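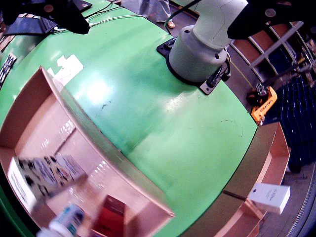
Cardboard shelves win over Grovadton stockroom, but will they last?

A Grovadton mail-order shop has spent August swapping its old storage for cardboard shelf boxes, and says it is pleased with them. Whether it will be as pleased by Christmas is another matter.

Pettigrew, which sells household and bathroom goods, bought 200 of the open-fronted boxes from Sallura at a total cost of £525. Several are divided by an upright piece of card, so that a packet can lean on one side and a box or bottle stand on the other. Goods are sorted into them before an order is made up, and the plastic crates are kept for heavier stock.

Stockroom manager Lyle Ferreira said the change had cut the time spent looking for things. "You can see what you've got and you can reach it from the front," he said. "With the crates you were always lifting one to get at another."

That sounds sensible enough, though the shop has no figures to show for it. Nor has it said what happens when a bottle leaks, or how the dividers will stand up to being knocked by hands and boxes all day. Sallura's leaflet promises 12 months of "normal use" and doesn't say what normal use is.

Ferreira accepts that some will need replacing - he has put 3 spare bundles by - but says they are cheap enough for that not to matter. A rival quote from Zetivau, for plastic trays, was turned down on price.

The old shelving has already been sold. The shop will decide on a second order after the autumn stocktake, which starts on a Monday and usually overruns.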